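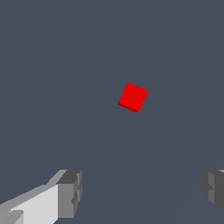

How to Trap a Scared Stray Cat (Without Losing Your Mind or Your Sandwich)

Posted 23/07/2020 in Cats, Getting Started

So there's a cat under your deck. It bolts the second you open the back door, it's been there a week, and you've started saving bits of chicken for it. Welcome! I've been trapping strays and ferals in Randdale for years now, and I get the same questions by email so often that I'm finally writing the whole thing down in one place.

First, figure out what you're dealing with. Ask your neighbors before you do anything else. Knock on doors, put a note on the neighborhood page, check the lost pet listings. A lost house cat can act every bit as wild as a cat born in a barn once it's frightened, so don't decide it's feral just because it hissed at you. Look at its ears too. If the tip of one ear is missing in a straight line, that cat has very likely been fixed through a trap-and-return program already and may be somebody's regular dinner guest.

Second, book the vet or clinic BEFORE you set the trap. I learned this the hard way with a big gray tom I caught on a holiday weekend in February. He lived in my laundry room for three nights and sang the entire time. Call ahead, tell them it's a stray in a trap, and ask how they want it brought in. Some places only take trapped cats in the morning, and some want to know whether you can hold the cat afterward.

What you need

A humane box trap, the kind with a door that drops when the cat steps on a plate at the back. Ask your local shelter if they lend them. Ours does, with a deposit.
A big old sheet or towel that covers the whole trap.
Newspaper for the floor.
Smelly food. Sardines, mackerel, the cheapest tuna in oil you can find.
A flashlight and thick gloves.
Something to read.

Get the cat on a schedule

Put food out at the same time every day, in the same spot, and pick it up after half an hour. No all-day buffet! You want a cat who shows up hungry when you say so. If anyone else on the street is feeding it, you have to get them on board, and this is usually the hardest part of the job. My neighbor Annunziata Parisi promised me faithfully she'd stop putting out food on trap night and then gave the cat half a meatball at five o'clock. (She's since become my best helper, and she has never lived down the meatball.)

Once the cat is coming regularly, set the trap where you normally feed, with the door tied open so it can't drop. Feed next to it for a day or two, then just inside, then a bit farther back. Some cats stroll right in on the first night. Others take two weeks. Don't rush the nervous ones, because a cat that gets spooked by a half-closed trap will remember it.

Trap night

Skip the meal before. Line the trap with newspaper so the wire doesn't bother their feet, and fold it so it doesn't jam the plate. If it's breezy, tape it down. Put the food all the way at the back, behind the plate, and drizzle a little of the fish oil in a trail from the front door. Just a drizzle. You're leaving a hint, and if you leave a meal they'll eat that and go home.

Check that the trap sits flat and doesn't wobble. Untie the door (yes, I have forgotten, yes, I watched a cat eat 4 ounces of mackerel and leave). Set it, test it once with a stick, set it again and walk away.

Then stay close enough to see or hear it. Please don't leave a set trap overnight and go to bed. Rain, raccoons, dogs and curious kids are all real problems, and a trapped cat can hurt itself thrashing around. I sit in my car with a thermos.

When the door drops, go over calmly and cover the whole trap with the sheet right away. Most cats quiet down almost at once in the dark. Carry it by the handle, keep it level, and keep your fingers outside the wire. Do not open it to say hello, do not move the cat to a nicer carrier, and do not let it out in the bathroom to stretch.

Not a cat?

You'll get a possum sooner or later. Stand behind the trap, open the door, and wait. They can take ages. A skunk calls for the sheet held up in front of you like a curtain, very slow feet, and a kind word.

After the clinic

Keep the cat covered, somewhere quiet and warm, and follow whatever aftercare the vet gives you. If it's going back outside, release it in the same place you caught it, away from the road, and step back. If it turns out to be friendly, or someone's missing pet, ask for a microchip scan, then call the shelter so they can match it with their lost reports.

One more thing about kittens. If the cat you caught is nursing, tell the clinic when you call, and start looking for the litter straight away. Check under sheds, in window wells and in woodpiles.

Loïc Joly asked in the comments last time whether you can reuse the newspaper. Loïc, no.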